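May, late evening

Spent most of today on the equipment plan for the store and got further than I expected. Prenen sent the revised quote for the shelf-stocking unit. The price hasn't moved, but they will now spread it over 8 months, and we could manage that if the summer is decent. The Gurkaveck machine is cheaper to buy and dearer to keep, with a service visit every 3 months that we would pay for ourselves.

I went through the hours again. Restocking took 65 of them last month, going by the time sheets. A machine would not take all of that – the soft bags on the lower shelves slump and slide, and both firms went quiet when I asked about them. Bowls and boxes they were happy to talk about. 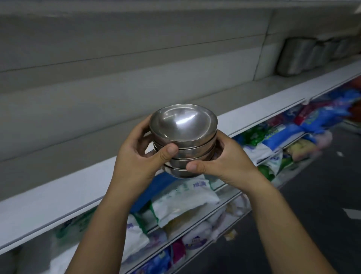 So the plan has to split the goods into what a machine can lift and what stays with us. I made a start on the list, 178 lines so far, and housewares is the only part I would call done. Nested steel bowls are down as a maybe. The grippers Prenen offers can hold a stack, but pulling one bowl off the top is a separate attachment with a separate price.

Tyagi rents by the month. I had left them out because the yearly total is higher, but a short rental before buying might save us a mistake. Wrote to ask for their rates and whether they deliver to Hoditden. I also need to measure the aisles before I sign anything, and ask the insurance people what they want to see.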